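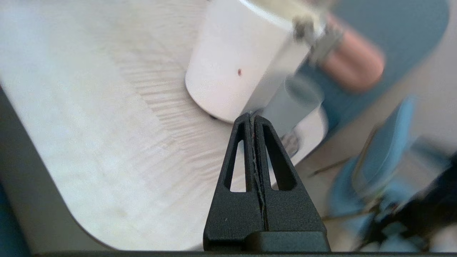
Kutham 501 Gripper Fingers (pair)
Home / End of arm / Fingers and pads / Kutham 501

$90.00 CAD the pair
In stock at Vandville. Ships Monday if you order over the weekend.
Colour: black only for now
Qty: 1
Add to cart | Add to wish list

Tall tapered fingers for small parallel grippers. Black plastic, triangle cutouts, soft strip down the inside face. Blunt tip. Bolts on to the Kutham block mount, and to the Escobedo body with the adapter plate (sold separately, see bottom of page).

We've been running these on the shop arm since November and they're the ones we reach for first now. Notes below. Will tidy this page up when there's time.

What you get

Two fingers, left and right
Two mount blocks
Strips already fitted, plus one spare pair
Screws and a hex key
No gripper body. No motor. No camera. Asked every week so it goes here.

What they're like to use

Good on cups, tubs, pill bottles, anything round with a bit of weight to it. The finger bends in at the middle when it meets something and the tip follows round a little. Not a lot. Don't expect it to hug things like the big fin fingers do. It's stiffer than that, and we like it stiffer, you know where the tip is.

Fine on blocks, markers, folded cloth. So-so on anything flat on the table. Coins, cards, a washer -- forget it, the tip is too blunt. Get the Flustgate narrow tips for that and put up with the rest of what they do.

The cutouts make a real difference if you run a wrist camera. You can see through the finger to some extent, so the part doesn't vanish completely when you close in on it. Solid fingers block a big wedge of the view, right where you want it.

How we compared them

Yesenia Cortés did most of the runs on our bench at Vandville. Same arm, same wrist camera, same controller, three sets of fingers swapped one after the other. Kutham 501, Flustgate narrow tips, and the stock fingers off the Escobedo. Pick up a light plastic cup, lift, move it across the table, set it down. Then the same with a tin, a sponge and a fat marker. 700 picks per set, spread over a couple of weeks and not all on the same day, so take it for what it is. A bench test by a shop that sells the things.

Kutham 501
Best of the three on the cup, by a fair margin. Also best on the tin. Drops were mostly when the cup got pinched near the rim and rolled out. Lower your grasp point and that mostly goes away. Sponge no trouble. Marker okay if it's lying square to the fingers, bad if it's on an angle.

Flustgate narrow tips
Best on the marker, easily. Cup was poor, they're hard and slick and there's nothing for the wall to sit against. Yesenia tried grip tape on them which helped for a day and then started to peel. Nice machining though. If all your parts are thin, buy these and don't read any further.

Escobedo stock fingers
Middle of the pack at everything. Wide flat pads, easy to line up. They hide nearly all of the part from the wrist camera and our depth readings went funny close in. If you're only running a fixed overhead camera you won't care about this and could save yourself the 90 dollars.

Strip wear

The inside strip is the part that goes. Edges fray a bit before anything else does. A bit of fray doesn't seem to change the grip, we left ours on well past the point where it looked rough. When it starts lifting at the tip end, swap it. Yesenia gets some 3,000 picks from a set on smooth plastic. Less on cardboard, cardboard eats them.

To change: peel from the tip down, wipe with alcohol, let it dry properly, press the new one on from the base up. Leave it overnight before you run it. We didn't the first time and lost the strip inside an hour.

Spare strips, four pairs, $14.00. In stock.

Fitting

Power off the gripper first. Jaws open.
Block goes on with the flat face toward the body.
Screws snug, then a quarter turn. It's plastic, don't lean on it.
Close slowly by hand or at lowest speed and check the tips meet. If one sits proud, loosen that block, nudge, retighten.
Re-zero the gripper. The 501s are a different thickness to most stock fingers and your closed position will be wrong if you skip this. Half the returns we get are this.
Update the tool length in your controller. They're taller than the Escobedo stock ones and you'll put the tip into the table. We did, no harm done to the finger, small mark in the table.

Cameras

Works with any wrist camera that sits behind the gripper body and looks down the fingers. If yours is mounted close in, the finger is going to take up a good piece of the picture, bottom centre. That's normal and most of our customers training policies are happy to have it there. Just don't move the camera half way through collecting. Matte black finish so no glare under shop lights.

White or pale parts on a pale table under bright light were the hardest thing for our depth camera, whichever fingers were on. Coloured mat under the part sorted it. Not a finger problem but people blame the fingers.

Controllers

Nothing to configure apart from zero and tool length. Force limit, start low. We ran the cup at the lowest setting the Escobedo controller offers and it was plenty. On higher settings the finger bows and the tips start to splay, grip gets worse, and you'll think it's slipping and turn it up again. Turn it down.

Won't suit

Hot parts. Plastic fingers, keep them off anything hot.
Food contact, not rated.
Heavy stuff. If you need two hands to lift it, wrong fingers.
Three jaw grippers. There's a left and a right and that's it.

Questions people send in

Can I buy just one?
No, sorry. Pairs only. They come to us bagged in pairs.

Do they come in white or grey?
Not yet. Kutham says maybe. Don't hold up a project for it.

Can I print my own?
Sure, lots of people do. We don't have a file to give you. The strip is the harder bit to get right in our experiance, and we'll sell you strips on their own.

Will they fit my Flustgate body?
Older round body, no. Newer square one, yes with the same adapter plate as the Escobedo. Send a photo if you can't tell which one you've got.

Is the mount block the same left and right?
Yes. Only the fingers are handed. Marked L and R on the back under the screws.

Can I try before I buy?
If you can get to Vandville, yes. Bench arm is free most afternoons after 2. Bring your own parts, that's the whole point. Email first so Yesenia can have the right fingers on.

Returns

30 days if the strips haven't been used hard. If you've run them and they just don't suit, talk to us anyway, we can usually do a swap for the narrow tips and you pay teh difference.

Goes with

Adapter plate, Escobedo and Flustgate square body -- $22.00, in stock
Spare strips, four pairs -- $14.00, in stock
Flustgate narrow tips, pair -- $115.00, low stock
Escobedo stock fingers, pair, take-offs -- $35.00, used, ask first
Wrist camera bracket, short -- $41.00, back order

Ask about this product | Email the bench | Back to Fingers and pads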